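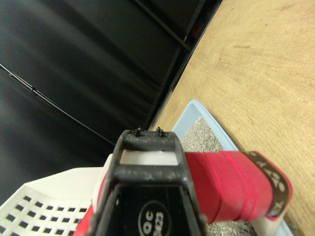

Sevon Workshop, Kostiuk Street
Hand tool inspection — bench tools and trays
Date of check: March 30, 2026
Next check due: end of April

Scope
Hand tools kept at the two long benches and in the pull-out trays underneath. Power tools, ladders and extension leads are on separate sheets. Anything brought in by a member stays that member's responsibility, but it gets looked over if it is lying on a bench when the check is done.

Marks used: OK, Monitor, Repair, Withdraw.

1. Handles and grips

1.1 Handles firm, no movement between handle and head or body
OK, apart from the small claw hammer on bench 2. Head moves when knocked against the bench. Withdraw until re-wedged.

1.2 Taped grips sound, no lifting ends
Monitor. Red tape is still the sign for bench 1 tools and most of it is holding. Overlaps should lie flat all the way round. Run a thumb along the seams in both directions, as a lifting edge can be missed if you only go one way. Two grips were re-wrapped at this check. Please do not put new tape over old. Strip it back to the handle, wipe off the glue and start again.

1.3 No cracks hidden under tape
OK where it could be seen. If a handle feels soft or clicks under load, take the tape off and look. Tape is for grip and marking only and must not be used to hold a split handle together.

1.4 End caps present and tight
OK. One spare cap left in the drawer with the hex keys — does anybody know which tool it belongs to?

1.5 Tool numbers readable
Monitor. White lettering wears off quickly on anything used with gloves. Numbers can be gone over with the paint pen. Leave to dry overnight before the tool goes back.

2. Cutting and striking edges

2.1 Chisels: edges free of chips, guards fitted
Repair. The wide one has a chip near the corner and needs regrinding. Guards missing from two others, now ordered from Releck.

2.2 Knives: blades retract and lock
OK. Used blades go in the tin with the slot, never in the general bin. The tin is nearly full.

2.3 Hammers and punches: faces not mushroomed
OK except as in 1.1. The centre punch was dressed on the grinder last time and is still good.

2.4 Saws: teeth covered when stored
Not done last time, done now. The tenon saw cover is a piece of split hose, which is acceptable.

3. Gripping and turning tools

3.1 Pliers and cutters: joints move freely, jaws meet
OK. One drop of oil in each joint. Wipe off the extra or it ends up on the handles.

3.2 Screwdrivers: tips square, shafts straight
Monitor. The large flat one has been used as a lever again. There is a pry bar on the wall for this.

3.3 Adjustable spanners: no slack in the worm
OK.

4. Trays and storage

4.1 Plastic trays free of cracks, rims whole
OK. Check the underside of the rim at the corners by feel. A tray with a cracked rim should not be lifted when loaded.

4.2 Trays not overfilled
Repair (that is, sort out). The bottom tray on bench 2 weighed 15 kg with everything in it. Split it between two trays and keep the heavier one at waist height.

4.3 Tools laid flat, points and edges facing away from the front
Monitor. Mostly right on bench 1. Less so on bench 2 after the weekend.

4.4 Floor clear beneath benches
OK. Offcuts moved to the Bondonico rack.

5. Items carried forward

Hammer, bench 2 — re-wedge handle, then return to use
Wide chisel — regrind
Chisel guards — fit when delivered
Blade tin — replace before the next open evening
Loose end cap — find its tool

Withdrawn tools are in the locked cupboard with a tag on. Do not take the tag off to borrow one for a quick job.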